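The long table at Beaulieu

On the first Thursday evening that Nasrin Nikzad opened her front room for prayer, two people came. One was her neighbour, who had misread the note and thought it was a residents' meeting. He stayed anyway, drank his tea and asked if he could come back.

That was in November. By the spring there were 14 of them, too many for the front room, and the group moved to the old chapel hall at Beaulieu, where the heating comes on at seven if somebody remembers to set it.

Nasrin had never led anything before. She works in the accounts office at Turley and describes herself as a back-row Christian. What changed was a long illness, and the months of being unable to get to church on a Sunday. She missed the singing less than she had expected. She missed being asked how she was by people who would then pray about the answer.

"I kept waiting for the church to start something," she says. "Then I thought, I have a kettle and chairs. What am I waiting for?"

The evenings are simple. They eat first, usually soup and bread. Someone reads a psalm, and then there is quiet, which newcomers can find hard. Ksawery Szczepańska found it so hard that he went outside twice on his first visit.

"I'm a talker," he says. "I didn't know what to do with my hands. The third time, I stopped making lists in my head and prayed for my brother. We hadn't spoken for 7 years."

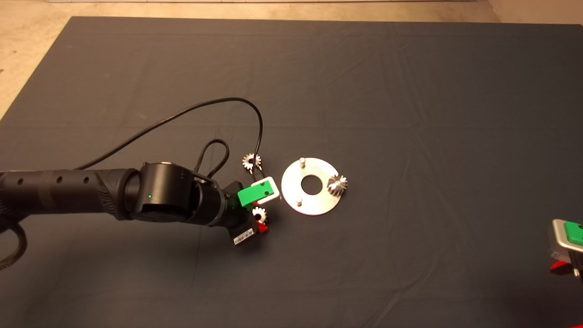
He wrote to his brother that week. The reply was short and not especially warm, but it was a reply, and the group has prayed for the pair of them ever since. They have met once, for lunch. Ksawery would rather not say more about it until there is more to say.

Not every prayer has gone the way people hoped. Fatemeh Sharifi asked the group to pray for her mother, who died before Easter. Fatemeh stayed away for a month and was angry, with God mostly, and a little with the group for being so hopeful. Nasrin didn't try to talk her round. She left soup on the step and went home.

"When I came back, they read Psalm 88," Fatemeh says. "It has no happy ending. I was glad of that."

Money has been a small worry. The hall costs more than a front room, and last winter the group was £500 short. Nasrin mentioned it once, during the meal, and did not mention it again. An envelope came through her door with the full amount inside and no name on it. She has her suspicions — she has kept them to herself.

There are no plans to make the group bigger. A second one may start nearer Turley, if Ksawery can find a room. He has already bought the kettle.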